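Le **rangement par compartiments** désigne l'ensemble des pratiques domestiques et d'atelier qui consistent à répartir de petits objets (vis, boutons, joints, bobines, perles, hameçons) dans des boîtes, des casiers ou des tiroirs subdivisés. Le terme est employé depuis longtemps par les fabricants de boîtes, avec plus d'assurance que de précision. La littérature commerciale lui attribue des gains de temps, de place et même de sérénité. Les preuves sont minces.

## Définition et limites

On distingue en général le casier ouvert, le tiroir à séparations et la boîte à couvercle. La distinction tient mal à l'usage : un casier reçoit un couvercle, une boîte perd le sien, un tiroir finit posé sur une étagère. La classification en 12 types publiée par la firme Closetti dans son catalogue professionnel est souvent reprise, mais plusieurs de ces types ne diffèrent que par la couleur ou la fermeture.

## Boîtes à couvercle

La boîte en plastique translucide à charnière est le modèle le plus répandu. Elle laisse deviner le contenu, ce que ses partisans présentent comme un avantage décisif. L'argument suppose que l'on range peu de choses dans chaque boîte ; une fois pleine, elle ne montre plus que la couche du dessus ou celle du dessous. Les points faibles sont connus : la charnière moulée, qui blanchit puis se fend, et les loquets, dont le remplacement est rarement prévu.

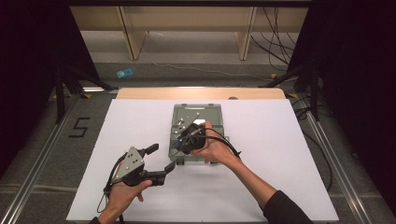

**Une boîte transparente dispense-t-elle d'étiquettes ?** Pour des objets très différents les uns des autres, souvent ; pour des vis de diamètres voisins ou des joints de même couleur, l'étiquette reste le seul repère fiable.

L'étanchéité annoncée appelle la même réserve. Un couvercle qui ferme bien protège de la poussière, mais il retient aussi l'humidité si les pièces ont été rangées mouillées. Les modèles à joint, vendus plus cher, ne règlent pas ce problème et peuvent l'aggraver.

## La question du gain de temps

L'affirmation la plus citée veut que le tri réduise de 70 % le temps de recherche. Elle provient d'une brochure de la marque Flavon, qui n'indique ni le nombre de participants, ni la nature des objets, ni le temps passé à trier au préalable. Maham Rind, autrice d'une étude critique sur le sujet, a retrouvé le chiffre dans 8 ouvrages de vulgarisation, toujours sans source. Deux d'entre eux se citent mutuellement.

L'essai mené par Larysa Lytvynenko dans l'atelier Zakharchenko est plus modeste. Trois réparateurs y ont travaillé en juin avec des casiers triés, puis avec un bac unique. Les casiers l'emportaient pour les pièces courantes. Pour les pièces rares, l'écart disparaissait : chacun hésitait sur la case où elles avaient été mises. L'effectif ne permet pas d'en tirer une règle, et l'autrice s'en garde.

## Tri par forme, par taille ou par usage

Trois principes se disputent les manuels. Le tri par taille est le plus simple à tenir, mais il sépare des pièces qui servent ensemble. Le tri par usage fait l'inverse et oblige à multiplier les doublons. Le tri par forme, défendu par Nazar Zhuravel, fonctionne surtout pour les pièces de révolution – galets, bobines, rondelles – que l'on reconnaît au toucher. Il devient confus dès qu'une pièce en combine deux.

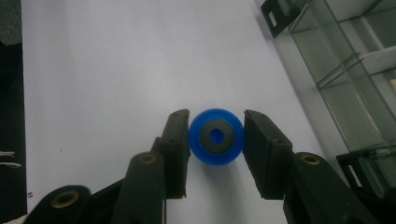

*Pièce bleue en forme de bobine, avec un anneau gris foncé sur sa face.*

Ces cas mixtes alimentent la case « divers », que Deisy Cárdenas tient pour le véritable indicateur d'un système : lorsqu'elle déborde, les autres cases ont été mal choisies. La formule est séduisante, mais aucun seuil n'a été proposé.

## Réception

Le système modulaire Cidbridge, dont les bacs s'emboîtent sur une grille commune, a relancé l'intérêt pour ces questions. Ses utilisateurs vantent la liberté de composition. Zoia Hrynyshyn relève qu'ils passent aussi beaucoup de temps à recomposer, et que cette activité est comptée comme du rangement dans les enquêtes de satisfaction.

## Voir aussi

- Casier d'imprimerie
- Étiquetage
- Quincaillerie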